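Dramar outdoor delivery robot: a buyer's review

We bought one Dramar unit in spring to carry mail and small parts between buildings on our campus. Joyce Odera ran the budget and I ran the trials. The ground it has to cover is mostly open concrete slab with joints, curbs and lawn along the sides.

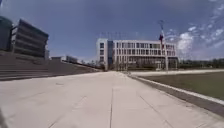
Page last changed: August 31, 2026

On slabs it drives well. It holds a straight line over the joints and keeps off the grass. Steps are out of the question, so map your ramps before you ask for a quote. Ours added 800 feet to one route.
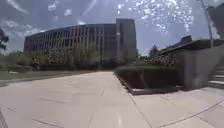
Battery life is fair. We got 10 trips per charge with light loads and fewer with full ones. The spare pack is sold separately and took 14 days to arrive. Put it in the first order.

The service plan runs 24 months. Bunmont quoted us a cheaper machine, but its plan left out wheels and sensors.

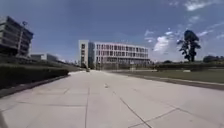

Glare bothered it at midday until a software update in August. I would buy it again for flat sites. If your routes have many stairs, rent one first.

Tanvir Munshi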